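Keeping homemade fraction kits in one piece

I make most of my own fraction strips and number cards at the kitchen table, and after years of finding one-eighths in the couch I finally have a system (sort of!). Some things that work for me:

Print on cardstock and cut before you laminate, then cut again leaving a thin border of plastic. If you cut right up to the paper the edges peel, and my third graders are champion peelers.

Wipe the laminated pieces with a barely damp cloth. Dry erase marker that's been sitting over a long weekend comes off with a bit of hand sanitizer on a paper towel.

One kit, one color of dot on the back. I put the same dot on the zipper bag, so when a stray turns up under a desk any kid can take it home to its family. Snip a tiny corner off the bag too and it'll lie flat in the drawer.

Mieke Geerts across the hall stores hers in a muffin tin while she's sorting, and I've stolen that idea completely. Halves in one cup, thirds in the next, and then you just go around the tin filling bags.

For kids who have trouble picking up flat pieces, glue the strips to craft foam first. Thick foam is harder to cut, so use a metal ruler and a craft knife, and do it on a board (ask me about my table). Let the glue sit overnight under a heavy book.

I keep 3 spare sets, all unlabeled, for the February slump when everything goes missing.
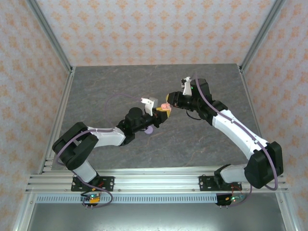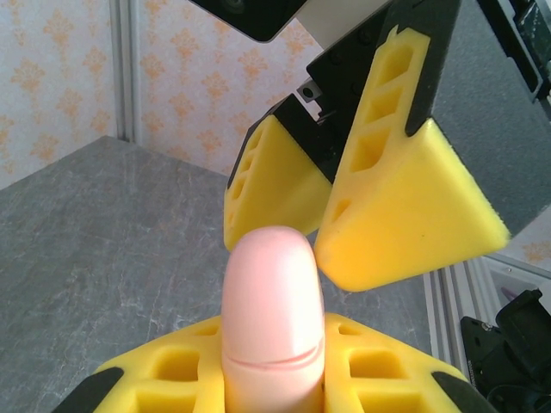
First, two robot arms over the tabletop; second, yellow gripper fingers up close.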